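Home Readiness Tips: Getting the House Set for an Emergency Siren
by Kathleen Ó Gríofa
Wednesday, February 5, 2020

Our county tested its warning sirens back in December and I have been a happy nuisance about home readiness ever since! I live a short drive from the Costello air station, so we hear plenty of talk about missiles and alerts, and most of it leaves people feeling they can't do a thing. You can, though. Most of it is plain housekeeping (shelves, lids, labels, laundry) and you can get a lot of it done in one weekend.

Pick your room first

Choose the room with the fewest windows and the most wall between you and the street. In our house it's the downstairs hallway closet plus the bit of hall outside it. A basement is better if you have one. Clear the floor before you buy anything! I pulled out a broken vacuum, a card table and every coat my kids outgrew, and suddenly we had space for all of us to sit down.

Write the room on a card and tape it inside the front door, so a babysitter or a visiting aunt knows where to go.

Keep a change of clothes in there

Official advice for fallout is to take off your outer layer and put on clean things once you're inside, so a bag of clothes belongs in the room and not up in the bedrooms. Old stuff is fine. One full set each, in a pillowcase with the name on masking tape. Put in more socks than you think you need. I use the ones that have gone a bit gray and would never make it back into the good drawer. Swap the children's bags when you swap their winter coats or you'll be trying to get a nine-year-old into toddler pants.
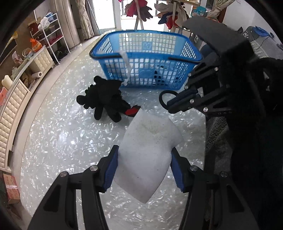
Water, and where to hide it

A gallon per person per day is the usual rule, and it takes up a shocking amount of room. Slide flat cases under beds and behind the couch. I keep 2 big Durnero jugs on the closet floor and the rest wherever it fits. Write the date on the cap with a laundry marker. When it's time to change them out, water the houseplants with the old ones and wash the jugs with a drop of dish soap before you refill.

Don't store water next to gasoline, paint or bug spray. Plastic lets smells through, and I learned that one with a very nasty cup of tea.

Plastic sheeting and tape

Cut your sheets ahead of time! It's so much easier on a calm Saturday than in a hurry. Measure each window, door and vent in your room, add a few inches on every side, and cut the plastic on the biggest flat surface you have. Heavy plastic wants a warm room, it gets stiff and stubborn in a cold garage. Smooth it out from the middle with your forearm and cut with long strokes, not little snips. Label each piece on a corner with what it covers ("hall window, left") then roll it, don't fold it, and put a rubber band at each end.
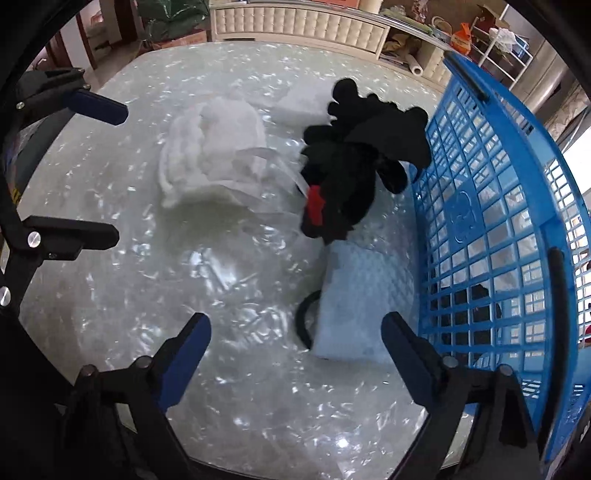 Keep the tape in the same bag as the rolls. Duct tape dries out at the edges, so leave it in a zip bag with the air pressed out, and fold the end under so you can find it with cold fingers. Turn off fans and the furnace blower before you start taping. You should also know when to take it all down again, so keep the radio on and listen for word. A sealed room gets stuffy fast and you shouldn't stay sealed up longer than you're told.

The radio

Get one with a crank. Mine is a little Urnuteo and I love it, but any crank radio that picks up AM will do. Three minutes of winding every month keeps me in practice, and I write our local station on the back in nail polish. Batteries go beside it in their package, never loose in a drawer with the paper clips.

Food that people will really eat

Peanut butter, crackers, canned peaches, the boring cereal. Skip anything that makes you thirsty. I spent $226 on our whole closet, spread over the fall, and over half of that was food we would have bought anyway. Tie a can opener to the shelf with string. I mean it, tie it, or it will wander back to the kitchen.

Practice once

Set a timer, yell "siren," and see how long it takes to get everyone in with the door shut and the dog on a leash. We did it in 3 minutes the first time, mostly waiting for somebody to find the dog. The Narkivis hardware store on Main has the printable checklist at the counter, and they'll cut the sheeting for you if you bring your measurements.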